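Jitley Washroom Refit – Progress Report to the Babalola Fund
Submitted 10/14/24 by Shakuntala Chauhan, Stinovside Property Services

Water use at the Jitley building fell to 300 gallons per day over the reporting period, against a target of 307. Readings were taken at the main meter and exclude the irrigation line. Phase 2 covers nine washrooms. Supply pipe replacement is complete in all of them, and pressure tests were passed at the first attempt.
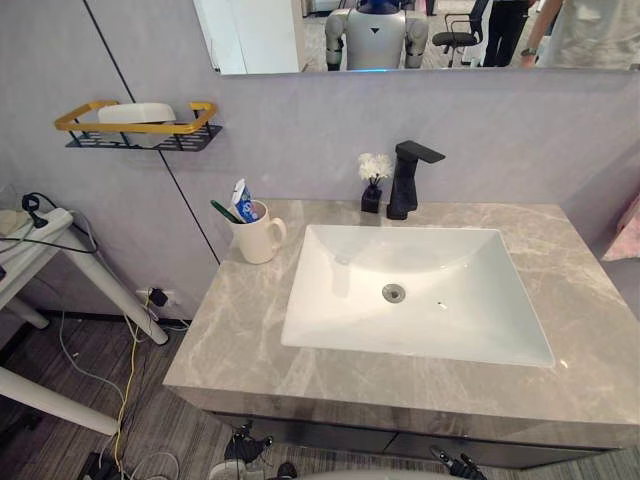 Wall mirror and shelf with soap box, Jitley building.

Flow restrictors from Loltudus arrived with the wrong thread and were returned. Replacements are on order – no change to the budget line is expected. Leak sensors remain unfitted on the upper floor pending electrical sign-off.

Final meter data will be supplied in April, together with the closing statement of costs.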